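Subject: Re: [cell-users] Re: gripper closes before it gets there, power strip task
From: Verena Leitner
To: cell-users

Sorry for the slow answer, been under the table half the morning. Replies in between.

Mathias Pichler wrote:
> Hi all, we saw the same early close at Surville in September. Arm comes in
> over the strip, fingers shut a good bit above the cord, then it carries
> on with the lift as if it had hold of something. No fault on the pendant.
> Does yours still write a grasp OK line to the log when that happens?

Yes. Every time. That's the part I don't like. 158 early closes in the log so far and every single one has a grasp OK right after it. So anyone reading only the summary would think we're having a great week.

> Also, which build of Protico are you on, and did you change the table top
> or the lamps lately?

Newest one, Cirilo put it on before he left for Grudurach. Table top is the white one, same as always. Lamps yes – Brigitta moved them so the light is more even, people were complaining about glare. I didn't connect the two until you asked. White cord on a white table and now hardly any shadow to go by, so the depth there is probably mush. Will put the lamps back tonight and run the same 600 tries again before I touch anything else.

> We got around it by dropping the close threshold. Not proud of it.

Tried that. Went down to 329 from 500 and the early closes mostly stopped, but then it pushed down on the body of the strip before closing, twice, hard enough that the arm went into a protective stop. First time I cleared it and thought bad luck. Second time I had my hand on the table edge, which was dumb, and I've been told so by Seraina at some length. So it's back at 500 and please don't anybody copy the 329 out of the shared settings file, I took it out but some of you may have pulled it already. Check your local copy. If it says 329, change it.

> Is the strip live when you run this?

No!! And it should not be for anyone. I want to be really clear on this becuase I got a private mail asking if it was ok to leave it plugged in "just for the short runs". No. Fingers near the sockets, a cord being pulled around by a machine that thinks it's holding it when it isn't. Plug end stays in the box on my desk, whole thing dead, for the short runs too. If your setup needs a lit switch to find the strip then stop and write to me and we'll find another way.

What I know so far, in no order:

- happens with both sets of finger pads, so pads are out
- happens more when the cord has a bend in it near the strip, less when it lies straight
- doesn't happen with the orange cord, 0 times. I ran it over lunch.
- the force reading at close is flat. Nothing between the fingers, they just meet. The grasp check doesn't look at that, it looks at finger position, and the "thin object" setting lets fully shut count as held. Who set that? I'm not mad I just want to know if there was a reason. The cord is thin but not that thin.

Seraina thinks the last one is the real fault and the lamps only made it show up. I think she's right. The early close is anoying, the false OK is the dangerous one, since everything after it trusts it. The lift goes, the move to the bin goes, and the guard zone shrinks because it believes the cord is up off the table.

So until further notice on our cell:

1. thin object setting OFF
2. speed at the slow step, no exceptions
3. somebody at the stop button for the whole run, hands off the table
4. after any protective stop, write it down before clearing it. time, threshold, where the cord was. I didn't the first time and now I can't tell you

Hämmerli have the logs, they asked for the raw force data as well and I'm sending it this afternoon. No word yet on whether it's their grasp check or our settings. Mathias, if you still have anything from September could you send it to me direct, even if it's a mess. Mainly want to know if your cord was bent or straight and what the lamps were doing.

Cirilo, if you're reading from Grudurach, don't update the second cell please. Leave it exactly how it is so I have something to compare with.

Have to run, the room's booked from 2 and I need to get the lamps measured first. Will post the numbers from the new run when I have them, might be tomorrow.

Verena

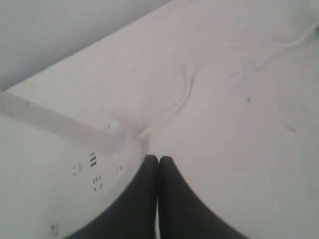 PS forgot – the orange cord is going back in the drawer by the door when I'm done, so whoever was looking for it, it's me, sorry. And Brigitta, can you tell me how high the lamps were before? I have the angle but I never wrote down the height.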